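A Sunday with the simulated robots

By Fidelina Mamani
2025-03-09

I don't know what I expected from a robot open day with hardly any metal in it. Jundari builds its robots on screen first, in a make-believe flat where they can bash into things for free, and once a year it lets the public in to have a go. I got there early, had a dreadful coffee and was put straight in front of a big monitor by Wissam Chidiac, who runs the simulation side and talks even faster than I do.

The flat is lovely, by the way! Granite counter, wooden table, a yellow toy crane I'd quite like for my own desk. You see it all from the robot's point of view, with a white arm going off on either side of you, and it takes your stomach a minute to settle.
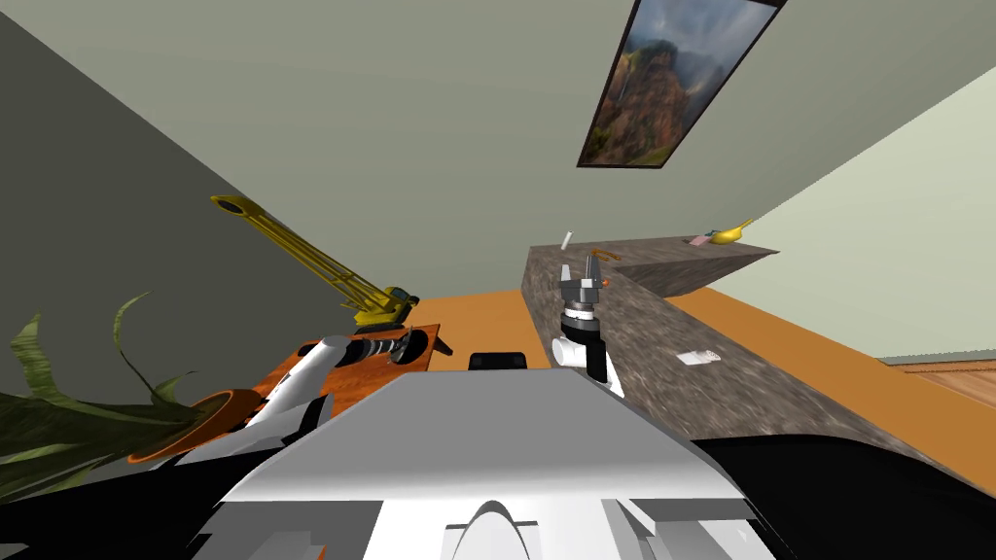

6 min read

"Have a wander," said Wissam, and handed me the controls. They use a system called Skuvlow to steer (two handles and a pedal, a bit like driving a very polite digger) and you can switch from the head view to a camera down at the wrist. I switched. Suddenly I was all fingers and wall, nose to nose with the landscape picture, and I couldn't have told you which way was up. 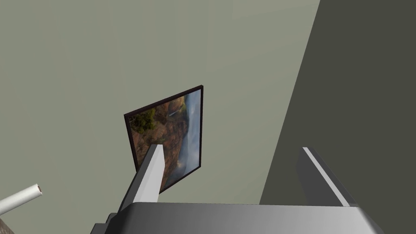
Tadhg Nic Aodha, queuing behind me with his two girls, offered to help and then made it much worse. His eldest did it properly. She's ten, and she told me to stop looking at the fingers and look at the thing I wanted to get to, which my driving instructor also used to say.

There were 27 of us in the morning group and every one of us oversteered. Wissam says it's always the same. You nudge the handle, nothing seems to happen, so you nudge again, and by then the arm has done both.

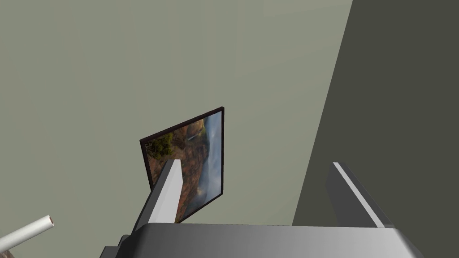
I had three turns in the end (sorry, Tadhg) and by the last I could bring the wrist to a stop more or less where I meant to. Yến Lưu, who looks after the scoring, showed me the list from the October open day: 217 attempts, and the best of them by a retired bus driver. I was nowhere near him, and I did ask twice.

After lunch came the bit I'd been waiting for, which was picking things up. The object library has 393 items in it, from the sensible to the downright peculiar, and Alcides Londoño let us choose. I went for something long and grey-green that looked for all the world like a jawbone, lumpy like a row of teeth at one end. He lined up the black fingers on the lumpy part and there it stood, upright, as if that were a normal thing to have in front of a wooden surface.

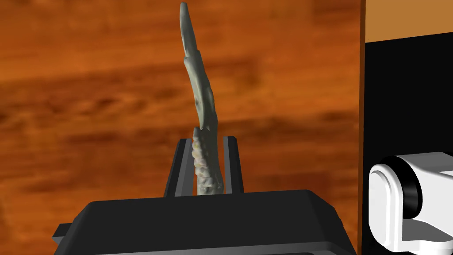

If you want to go

The next open day is in October and places are free, but you do have to book. Take the afternoon slot if you've got children with you, as the grasping session is the one they'll talk about on the way home. Wear flat shoes for the pedal. Bring your own coffee.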